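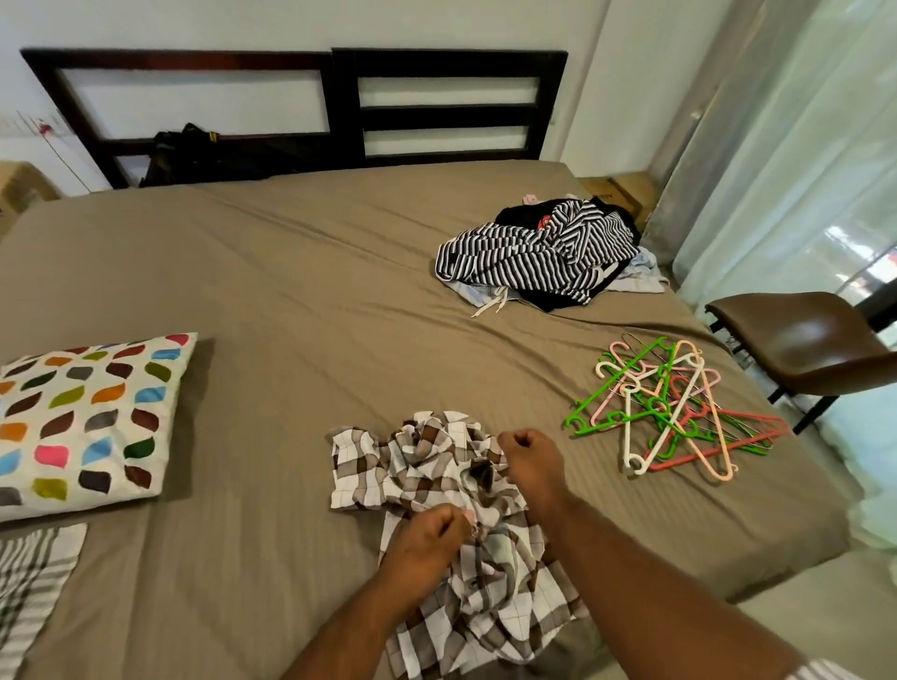 When should summer clothes be put into storage?

Summer clothes should be put away before the heating is in regular use, which for most households in our area means before the start of November. Everything should be washed and fully dry before it is packed.

Putting seasonal clothing into storage: guidance for residents
Vurnance Housing Association, Resident Services
Page last reviewed 2019-09-18

This guidance applies to all 4000 homes managed by the Association, including the flats at Foltness and Huamán Court. It explains how to prepare, pack and store clothing for several months without damage from damp, mould or clothes moths. Residents who rent a basement store should also read the section on stores near the end of the page.

Before you start

Choose a dry day if you can and open the windows in the room where you will be working. You will need clean boxes or zipped fabric bags, a vacuum cleaner with a narrow nozzle, a damp cloth, a pen and some labels. Acid-free tissue is useful for knitwear and formal clothing but is not essential.

Set aside enough time to deal with one person's clothing from beginning to end. Part-packed bags left open on a floor are a common way for moths to get into a wardrobe.

Step 1. Sort the clothing

Divide the clothing into items to keep in use, items to store and items to give away. Lightweight tops that are worn under jumpers in winter may as well stay in the drawer. Items to be given away should leave the home before packing begins, so that they do not find their way back into the boxes.

Check the pockets and look over the seams. Loose buttons and small tears are best repaired at this stage. A garment that needs more work can be stored with a note pinned to it.

Step 2. Wash and dry

Wash everything that is to be stored, even if it has been worn only once. Body oils, perfume and spilt food are often invisible when fresh and turn yellow or brown over the winter. They also attract moths, especially on wool, silk and feathers.

Follow the care label. Do not use starch on items that are going into storage. Fabric conditioner may be left out.

Dry the clothing completely. Collars, waistbands, cuffs and the double layer behind a row of buttons take longest and should be felt by hand. Leave ironed items to cool and air overnight before they are folded. If you dry washing indoors, keep the door of the room closed and a window open, or run the extractor fan. Please do not dry clothing directly on the radiators.

Step 3. Clean the storage space

Empty the wardrobe, cupboard or drawer. Vacuum the corners, the joints and the edge of any carpet inside or beneath it -- moth larvae live in dust and fluff as well as in clothing. Empty the vacuum cleaner into the outside bin straight afterwards. Wipe the surfaces with a damp cloth and leave the doors open until they are dry.

Look at the back wall. Black spots, peeling paint or a musty smell are signs of damp and should be reported before anything is put back. Furniture against an outside wall should stand slightly forward of it so that air can move behind.

Step 4. Decide what to fold and what to hang

Fold knitted items, T-shirts, jersey dresses and anything heavy that could stretch under its own weight. Hang tailored jackets, pleated skirts and linen that creases badly. Shirts may be stored either way. If they are folded, fasten the top button and every second button after it.

Hangers should match the width of the shoulders. Remove the thin plastic covers supplied by dry cleaners, as they hold moisture against the fabric. A cotton cover or an old pillowcase with a hole cut for the hook will keep off the dust.
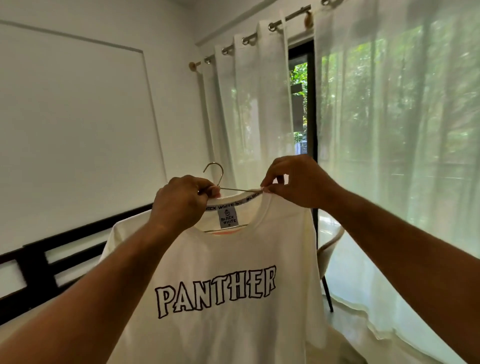 A resident of Foltness wrote to us to say that she had followed the earlier version of this page and still found holes in two wool cardigans in the spring, and she asked whether cedar balls should have prevented this.

Cedar and lavender may discourage adult moths for a short time, but they do not kill eggs or larvae already in the wool. If you have had moths before, seal woollen items in a plastic bag, press out the air and place them in a freezer for 16 days. Let them return to room temperature before you open the bag. Items that cannot be frozen should be taken to a dry cleaner. We have amended Step 5 in response to this letter.

Step 5. Pack and label

Place the heaviest items at the bottom and the lightest at the top. Do not fill a box so full that the lid bows. Keep wool apart from cotton and synthetic fabrics, in a container that closes tightly.

Rigid plastic boxes give the best protection from moths. The Valura boxes sold at cost from the Resident Services desk fit beneath a standard bed and may be collected during office hours. Cardboard is acceptable in a dry bedroom cupboard but must not be used in a basement store. Vacuum bags save space and suit cotton bedding, but they can crush down and leather permanently.

Write the contents and the season on a label and fix it to the end of the box, where it can be read when the boxes are stacked.

Step 6. Choose a suitable place

A cool, dark and dry place inside the home is best. Lofts become very warm in summer and may be damp in winter. Residents are reminded that they do not have permission to store belongings in lofts, meter cupboards, stairwells or shared landings.

Basement stores

Stores at Huamán Court may be used for clothing in rigid, lidded boxes only. Boxes must stand on the slatted shelf and must not touch the floor or the pipes. The stores are locked at 8 in the evening.

Checking during the winter

Open each box at least once before spring. Shake out the woollens near a window and look for small holes, fine webbing or grains that resemble sand. If you find any, move the box away from other clothing, treat the contents as described above and vacuum the cupboard again.

Reporting damp or moths

Damp should be reported to the Repairs Team on extension 1506. Moths in a single wardrobe are normally for the resident to deal with. Where they have spread to fitted carpets or to more than one flat, the Association will arrange an inspection -- please have the affected room cleared along the skirting boards before the visit.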